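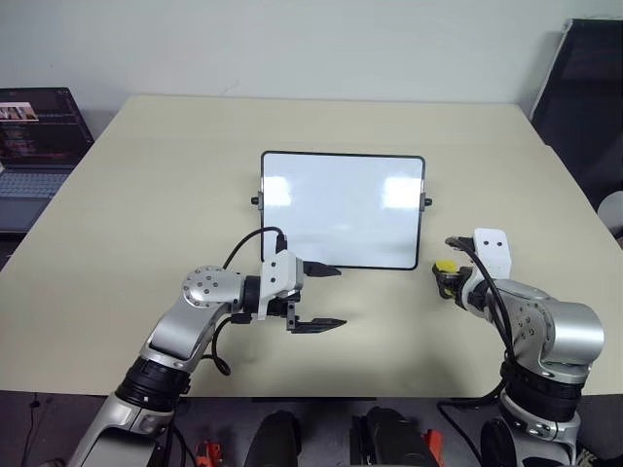

Two arms at a tabletop whiteboard, with a small yellow object at the right gripper.

Workshop Tips: House Rules for a Bench With Robot Arms

Updated Mon 19 December

A pair of arms on a table is a power tool and should get the same respect as a band saw. These are the rules we follow in the shop at Stovwood. Most of them cost nothing.

Before you power up

Clear the table of everything the job does not need. Mugs, pens and loose screws end up under a gripper sooner or later.

Mark the reach. Move each arm by hand to its full stretch with the power off, put painter's tape on the floor at that distance, then add a second line 10 inches farther out. People stand behind the second line while the arms are live.

Find the stop button and press it once, every session. If the arms do not go dead, the session is over until it is fixed.

Check the cables. A cable that loops outside a joint needs enough slack for the full bend and no more. Look for shiny spots where it has been rubbing. We replace ours every April whether they look worn or not.

Setting up a wiping job

Use a light tabletop whiteboard for practice. Stick the feet of the stand down with removable putty so the board does not walk backward when it is pushed.

Start with a blank board and run the whole motion once without touching it. Then bring the pad in until it just meets the surface.

Soft pads only. Foam or sponge gives a little if the arm goes too far; a hard felt block can scratch the coating or tip the board. Swap the pad when the edges start to crumble.

Watch for glare. If you are using cameras, bright patches from ceiling lights can look like a clean spot or hide a mark. Turn the board a few degrees or switch off one row of lights.

While it runs

One person is in charge of the stop button and does nothing else — no phone, no typing. A second person can work the laptop.

Keep the laptop outside the tape if you can. If it has to share the table, put it at a back corner and make sure neither arm can get to the screen.

No long sleeves, lanyards or loose hair inside the line. Chairs count too. A chair on wheels drifts.

Never reach in to straighten a pad or a board during a pause. Stop, wait for the arms to settle, then reach.

Afterward

Park the arms low, with the grippers open and empty. Power off, then wipe the table.

Write down anything odd in the log, even a noise. Mitra Mahmoudi keeps ours on a clipboard by the door and goes through it every 2 weeks.

Check the table bolts after every 6 sessions.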